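How I Oil a Wooden Tabletop (Without Losing a Whole Weekend)

I've been putting this job off since we moved to Plindthorpe, and then my neighbor Jalen Ambrose set a sweating glass of iced tea on my table and left me a lovely white ring. Fine, table, you win! If you've got a bare or oiled top that's looking tired, you can fix it in an evening with stuff from any hardware store. (Don't do this over varnish, the oil just sits there and gets gummy.)

What you'll need

A sanding block, a sheet of 100 grit and a sheet of 400
A small can of hardwax or Danish oil
Lint-free rags, old T-shirts are perfect
A metal bucket of water for the used rags

Step 1: Clean it

Wipe everything down with warm water and a tiny squirt of dish soap, then leave it overnight. I was impatient the first time and sanded it damp, and it went fuzzy on me.

Step 2: Sand with the grain

Use the 100 only on rings and scratches, then go over the whole top with the 400. Long, light strokes, always following the lines in the wood. If your grain runs at a slant like you see on some pale tops, sand at a slant too, even if it feels silly.
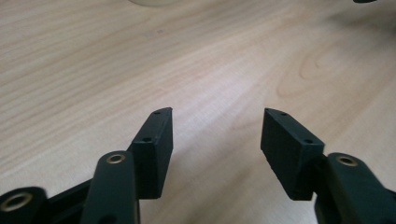 Step 3: Oil it

Get every bit of dust off first! Pour a small puddle, spread it thin with a rag, wait 40 minutes, and wipe off whatever hasn't soaked in. Thin is the word here. Let it dry as long as the can says and then do it again. I did 2 coats and stopped there.

Step 4: Deal with the rags

Please don't skip this one. Oily rags can heat up and catch fire on their own, so soak them in the bucket and lay them flat outside to dry.

Go easy on the table for a week, and keep some coasters handy. Mine's due for another coat next November.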